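Ernbridge shared workshop
Bench and small parts checklist, with comments
Last walk-round: July 30, 2022
Checked by: Jingyi Wan
Covers: black-topped bench, white parts trays, printed labels and marker sheets

Comments can be left under any item. Please sign with your name so that we can come back to you. Items marked Action stay on the list until the next walk-round.

1. Bench top
Result: OK
Wiped down and looked over from both sides. There is a fine scratch near the back that was already noted in February. It can't be felt with a fingernail and needs no work. Please don't use the abrasive pads on the black surface – the soft cloths are in the drawer under the sink.

2. Bench legs and fixings
Result: OK
All fixings hand-checked, none loose. The bench doesn't rock when leaned on at either end.

3. Trays and boxes, general condition
Result: OK with comment
White trays should be free of cracks, with no sharp edges on the rim. Run a thumb along the inside as well as the outside. One tray from the old Gakemel set had a split corner and has been taken out of use. Its contents went into a spare.
Labels on the rims and walls should lie flat. Any that lift at the corner get pressed down or replaced, and are wiped with a dry cloth only, as the spray makes the print run.

4. White cylindrical parts
Result: OK with comment
Check for chips at the ends and along the length. The surface on these isn't perfectly even and soft bulges are not a fault. What we're looking for is a crack, a burr, or a flat spot where a part has been dropped. Rounded ends should be smooth to the touch.
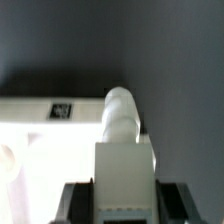
Whitlock: Can the list say what counts as a burr? I put two of the cylinders aside last time and they both came back to the tray with no note. If they passed, fine, but I'd like to know what I'm checking against. A good one kept by the sink to compare with would do the job.

Reply from Jingyi Wan: Fair point. A burr is anything that catches on a cotton cloth. The two you put aside were both clean on that test and I should have left a note. I'll add a comparison piece to the drawer and mark it so it doesn't get used.

5. Short posts in trays
Result: OK
Posts should stand upright and be spaced well apart, so that one can be lifted out without knocking the next. Don't stack loose parts on top of them.

6. Blocks
Result: Action
Blocks stand on the bench top when out, tall ones on their base and never near the front edge. Printed markers on the faces are to be kept clean and unscratched. Several have picked up finger grease. Clean with a dry cloth first, then a barely damp one if that doesn't shift it. To be done before the next walk-round.

7. Marker sheets
Result: OK with comment
Paper sheets lie flat, printed side up, with no curled corners. Nothing should be put down on the printed squares. If a sheet is creased, throw it away and print another on the matt paper. Narnau gloss paper is not suitable, it throws the light back. Print at full size, and check the result with the steel rule before it goes on the bench.

8. Clear space
Result: OK
Bags, cups and coats are kept off the bench altogether. The hooks by the door are there for coats.

9. Lighting
Result: OK
Both ceiling lights working, no flicker. The blind on the window side sticks halfway and has to be pulled down by hand. Reported.

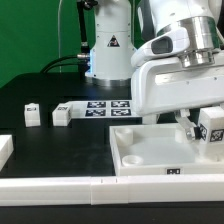 Items 5 to 7: posts in the tray, blocks and marker sheet on the bench top.

10. Floor
Result: OK
Dry, swept, no leads across the walkway. The mat at the door has been turned round as the worn end was lifting.

Outstanding
Item 4 – comparison piece for the drawer, Jingyi Wan
Item 6 – clean the block faces
Item 9 – blind, waiting on a date from the building office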